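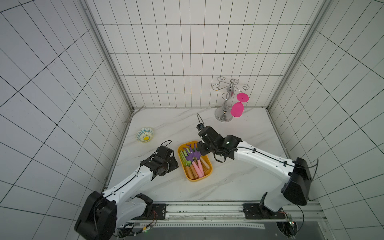
Toy Garden Tools – Gallery

Hemano Toy Library lends play sets to families, preschools and home daycares. This page belongs to the garden play section of our catalog. It goes with the printed list at the front desk, and anything you see here can be borrowed on a regular membership.

The garden section started as one shelf and now has 14 sets. Most of them go out in spring, come back in early summer, and go out again in September when the preschools do their harvest units. If you want one for either of those times, put your name down early.

Last updated 16 Apr 2024.

The yellow tray
Toy gardening tools on a yellow tray with rounded corners and a raised rim. The rim helps keep small pieces together when a child slides the tray across a table or carries it to another room.

The tray also gets used for plenty of things besides garden tools. Families have told us they put dry beans in it, or shredded paper, or a little potting soil. All of that is fine with us as long as it comes back clean.

The table and tile
White marble-patterned top, faint gray veining, white rectangular tile on the walls. A plain background makes it easier to see what is on a tray, and a yellow one shows up well against white.

At home, any flat table at the right height will do. A kitchen table is usually too high for a three-year-old who is standing up. A coffee table works well, and so does the floor with a sheet under it.

How the sets are stored
Each set has its own lidded bin with a number on the short end. The tray goes in flat at the bottom and the tools go on top of it. There is a contents card in a sleeve inside the lid, and the same card is used at checkout and at return.

Please leave the card in the sleeve. We lose more cards than tools, and a set can't go out again until the card has been retyped.

Ways the sets get used
Sorting is the most common. Children put the tools in order by size, or by color, or by which ones they think are for digging. After that comes pretend planting, with rolled-up socks or blocks for vegetables.

One preschool room sets up a garden store and a garden on opposite sides of the rug. The tray goes back and forth between them as the delivery cart. They borrow two sets for this – one for the store and one for the garden – and return them together.

The sets also work for naming games. Put the tools on the tray, cover them with a dish towel, take one out, and ask which is gone. Start with a few and add more as the children get used to it.

These are toys and they are not meant for hard ground. Loose sand and potting soil are okay. Clay and gravel are not, and neither is a real flower bed after a dry week.

Cleaning before return
Warm water and dish soap, then a soft brush for the corners of the tray. Rinse everything and let it dry completely before it goes in the bin. Please don't use the dishwasher. We had one tray come back bowed and it has rocked on the table ever since.

If there is soil in the set, shake it out outdoors first. The sink in our back room has been blocked twice – once for most of a morning.

Missing and broken pieces
Write it on the slip and hand it in with the bin. There is no charge for the first missing piece on a loan. Small tools often turn up later under a couch or in a coat pocket, and you can drop them in the return box at any time, in an envelope with the set number on it.

Broken pieces should come back too, even if they look past saving. Some can be fixed. The ones that can't are used to match the size when we order new ones.

Borrowing
A loan is 25 days. It can be renewed once if no one is waiting. Household members can have two bins out at a time, and group members can have four. The full catalog has 400 items, and 200 of them are suited to children under five. Those are marked with a green dot on the shelf label and in the printed list.

Garden sets can't be mailed. They can be picked up at the front desk or at the Runetti Street drop point, which has lockers and can be used after hours. Ask for a locker code when you reserve.

More in the catalog
Kitchen and market play
Water and sand
Blocks and ramps
Puzzles with knobs
Dress-up

To reserve a set, give the desk your member number, the section name and the date you would like to start.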